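The outrage segment, and what was left out of it

1/6/21

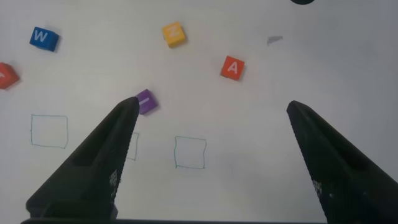

Foam letter cubes, with a W on the blue one and a Z on the yellow.

I watched the Gema segment on the Arkar concert twice, once when it went to air and once on catch-up the next morning, when I'd had a sleep and was hoping it would look better. It didn't. I still don't know what the band is supposed to have done.

If you missed it, the claim was that Arkar, who are booked to play the Wimia showground in August, have a song that "mocks veterans", and that the town is "furious". Those were the words across the bottom of the screen for the whole segment. The host said them at the start, a guest repeated them in the middle and the host said them again at the end with his eyebrows up. Then there was an ad for a ute.

Now, I don't have a dog in this. I'm not a big Arkar fan. I own one of their records and I got it in a box of other records. The singer goes on a bit between songs and I find the politics of a lot of it pretty thin, the sort of thing you could agree with while making toast. But I do know the song, and I know what the second verse says, and Gema didn't play the second verse.

They played eleven seconds of the chorus. I timed it on the second watch because it felt short. In the chorus a bloke is yelling about marching bands and medals and how it's all a joke. Heard alone, yes, I can see why someone's grandfather would be put out. In the verse straight after, you find out the bloke yelling is a politician who has shown up late to a dawn service for the cameras. He's the one being mocked. It's about as subtle as a brick. You'd have to stop the song on purpose not to get it, and somebody at Gema stopped the song.

I can think of a few ways that happens. One is that a producer heard the whole thing and cut it where it would do the most damage. Another is that a producer got sent the clip by someone else, already cut, and was in a hurry. I'd guess the second, to be fair to them, but I don't think it lets them off. Listening to a three-minute song before you accuse the people who wrote it is not a huge ask.

Then there's the furious town. I grew up forty minutes from Wimia and still get back there fairly often, and I've seen Wimia furious. It was furious when they took the parking out of the main street. It was furious about the pool. What Gema had this time was a petition, and the host told us it had "hundreds" of names. I went and looked. When I checked it had 225, and you can see on the page where people have ticked a location if they felt like it. Plenty of them weren't from anywhere near Wimia. A fair few left comments that made it clear they thought Wimia was in another state.

I'm not saying 225 people don't count. If they're cross, they're cross. I'm saying it's a small number to hang the word "town" on, and that the show knew the number and said "hundreds" because it sounds like more.

The protest footage bothered me as well. There was a shot of a crowd outside a council building with placards, and the voice-over was talking about Arkar the entire time. I'm nearly certain it was the rates protest from a couple of years back. The old awning is still up in the background, and that came down ages ago. Happy to be corrected. I emailed Gema to ask and I've had the automatic reply, which thanks me for my interest in their competition.

While I'm being grumpy, I don't trust the other side of this much either.

Sales, the promoters putting on the August show, had a statement out within 90 minutes of the segment finishing. It was very polished for something dashed off in 90 minutes. It had a bit about artistic freedom, a bit about respecting those who served and, down the bottom, a link to buy tickets. They also said they had been "overwhelmed" by messages of support, no figure given. So that's one outfit with a number it wouldn't say properly and another with no number at all.

By the weekend they were claiming 500 extra tickets sold on the back of the fuss. Maybe so. I'd like to see it. Promoters tell you a gig is nearly sold out the way real estate agents tell you a house has had a lot of interest. Tickets are 70 bucks plus the fee, and it's a showground in August, in Wimia, where the wind comes straight across the paddocks and through your jacket. I'd want more than a culture war to get me there.

And the band? One post with the word "lol" and a flag. Which is their right, but they had a chance to put up the second verse and say read this, and they went for the flag. I've seen people call it a masterstroke. I think it was probably whoever had the phone.

What I'd have liked from Gema is pretty boring. Play the song. Ring the RSL in Wimia and ask what they reckon, and put the answer to air even if it's "haven't heard it". Say how many people signed the thing. The segment ran long enough to do all of that, and instead we got the guest, who was introduced as a cultural commentator and who said early on that he hadn't listened to the album and wasn't going to. He then talked about it for four minutes.

A mate reckons I'm taking it too seriously and that everyone knows what those shows are. I don't buy that. My aunt watches it every night and she rang me to ask whether I'd heard about the terrible band. I read her the second verse over the phone. She said oh, well, that's different, and then she asked why they hadn't put that on the telly, and I didn't have much to tell her.

She still thinks they sound awful, by the way. I played her a bit of the record down the line and she's not wrong about the drums.

If Gema write back about the footage I'll add it at the bottom of this post. Comments are open, but please listen to the song first.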